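Relacing canvas high-tops: straight bar method

Contents
1. What you need
2. Measuring the lace
3. Taking the old lacing out
4. Lacing from the toe
5. Setting the tension
6. The ankle section
7. Faults and fixes

This page covers flat laces in canvas high-tops with metal eyelets. The method also works on low-cut shoes, but the lace lengths given in section 2 do not apply to them. Round laces can be used; they hold tension less well across the lower bars and need checking more often.

1. What you need

One pair of flat laces, a tape measure, a soft brush and a blunt hook. A crochet hook will do. Do not use a screwdriver or a skewer, as either can open up the canvas around the eyelet.

Work on a flat surface with the shoe laid down or standing, whichever gives the better view of the throat. If the canvas has been washed, let it dry fully before lacing. Damp canvas stretches under the bars and the tension will be wrong once it dries.

2. Measuring the lace

Count the eyelets on one side of the shoe and measure the old lace from tip to tip, pulled straight but not stretched. If the old lace left ends of a sensible length when tied, buy the same again.

The pair used for testing this page had 207 cm laces, which was too long. The spare had to be tucked behind the tongue, where it made a ridge. Straight bar lacing uses less lace than a criss-cross pattern over the same eyelets, so a lace that was right for criss-cross will leave longer ends. Going down one size normally cures it.

Rukari and Malska both sell flat laces that suit this method. The Malska ones are slightly stiffer and pass through a tight eyelet more easily. Hepburn laces are softer and hold a knot better, but the tips are short and awkward to grip from inside the shoe.

3. Taking the old lacing out

Untie the knot completely. Start at the top pair of eyelets and draw the lace out one eyelet at a time, alternating sides. Do not pull from the toe end with the upper eyelets still threaded. The friction builds at every turn and the edge of each eyelet will scuff the lace.

Pull in line with the direction the lace leaves the eyelet. A sideways pull folds a flat lace over on itself, and the crease is hard to remove afterwards.

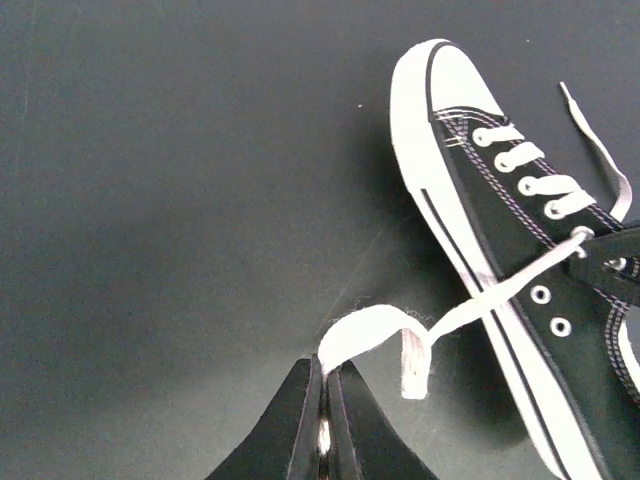 If the lace jams, stop and feed some slack back from the other side. A jam is nearly always a twist lodged behind the eyelet — turn the lace flat with a fingertip inside the shoe and draw again.

When only the lower crossings need correcting, there is no need to remove everything. Unlace down to the first bad crossing, leave the rest in place and relace upwards from there.

With the lace out, lift the tongue and brush the throat from the toe upwards. Grit collects under the first two crossings and wears both the tongue and the lace.

4. Lacing from the toe

a) Pass both tips down through the lowest pair of eyelets, from the outside in. The first bar now lies across the outside of the shoe. Even up the two ends.

b) Take the left end up inside the shoe and bring it out through the second eyelet on the left. Cross to the right and pass it down through the second eyelet on that side.

c) Take the right end up inside, miss out the second eyelet, and bring it out through the third on the right. Cross to the left and pass it down.

d) Continue upwards. Each end skips the level used by the other, so the two ends make alternate bars.

e) After each bar, run a fingertip along the lace behind the eyelets. It should lie flat on both runs.

An even number of eyelet pairs finishes with both ends inside the shoe on the same side. To tie them normally, undo the last bar and finish with a single cross. The test shoes were laced as far as level 6 in straight bars before changing over.

5. Setting the tension

Put the shoe on and stand up. Take up the slack from the toe, one bar at a time, using the hook on the inner runs if fingers will not reach. The bars nearest the toe should be just firm. If the canvas puckers beside the stitching, they are too tight.

Agnes Kinnear, who checked these instructions on a narrower foot, recommends tightening the lower bars with the heel pushed fully back, then doing the same again after a short walk. The second adjustment took up 19 mm of slack on her left shoe.

6. The ankle section

Above the bend of the ankle, change to a criss-cross. Straight bars hold the two sides at a fixed distance and can press on the front of the ankle when walking. Leave the top pair unlaced if the collar rubs.

7. Faults and fixes

Uneven ends: the first bar was not centred. Work the difference through from the toe.

Bars at an angle: one end has missed a level. Go back to the last straight bar and start again from there.

Lace tip split: bind it with a narrow turn of clear tape — trim it flush so that it does not catch.

Eyelet turning in the canvas: stop lacing and have it reset. The Grustivlow hand press will do this at home, given the correct die.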